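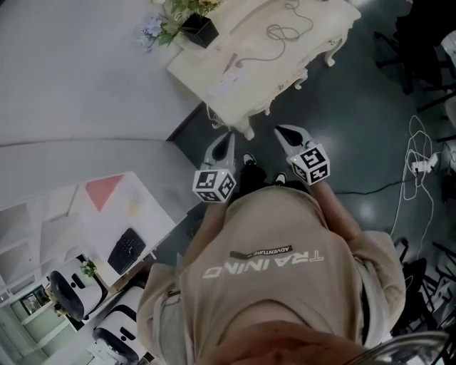

I gave up ironing in May, and I've been meaning to write about it ever since because I've had more conversations about that than about anything else I've done this year. It started with one shirt, a pale blue thing I'd worn to every wedding for ages, and spread from there until the board went up in the loft and I was left with T-shirts. Loose ones, mostly beige. A beige T-shirt with TRAINING in big white capitals across the chest will go from the line to your back without anyone minding, and it goes perfectly well with dark trousers. I used to think clothes with words on were for teenagers and people selling gym memberships. Now I rather like them.

My mother ironed everything. Tea towels, pillowcases, my dad's hankies (he had a drawer of them, squared off like playing cards). She did it in the evenings with the radio on, and the whole downstairs smelled of hot cotton, and I can't pretend I don't miss that. When I moved out she bought me an iron before she bought me a saucepan. So giving up felt a bit like announcing I'd stopped brushing my teeth, and I put off telling her for two weeks. She said, "Well, you never did collars properly anyway."

I rang Lyle Lindqvist, who ran the alterations counter at Sorensen when I worked upstairs in curtains, because he's the only person I know with strong views on creases. He was appalled, of course! But he was useful too. Lyle reckons most people make their own ironing by cramming the washing machine. Half a drum, he told me, and get it out the minute it stops, and give everything a proper crack in the air like you're trying to frighten a pigeon. Then hang shirts by the hem, never the shoulders, unless you want peg marks like little horns.

I've done it his way all summer and the difference is huge. Cotton jersey comes off the line practically flat. Linen doesn't, but linen looks smug when it's pressed, so I leave it. The only real failure has been a viscose dress from Livia, lovely thing, dark red, which dried into something like a walnut. I hung it in the bathroom while I had a long shower and it came out slightly better, say a walnut that had been to a spa. It's gone to my sister, who irons.

What I hadn't expected was how my shopping would change. I feel fabric now before I look at the price. I scrunch a sleeve in my fist, count to 7, let go and see what's left, and yes, I've been stared at for it. I did it in the Dureo outlet to a jacket that turned out to be somebody's, draped over the rail while she tried on boots. She was very nice about it.

My neighbour thinks I should have bought a steamer. She has an Ovisum, the upright sort with a hose, and it lives in her hall looking like a visiting relative. I borrowed it for 2 days and did the curtains, enjoyed myself enormously, and gave it back. It needs filling and it needs somewhere to stand, and I've only just got rid of one thing that needed somewhere to stand.

The wedding shirt is still in the wardrobe. There's another wedding coming up in the family and I've already asked Lyle if he'll press it for me, and he's said yes, provided I bring lunch.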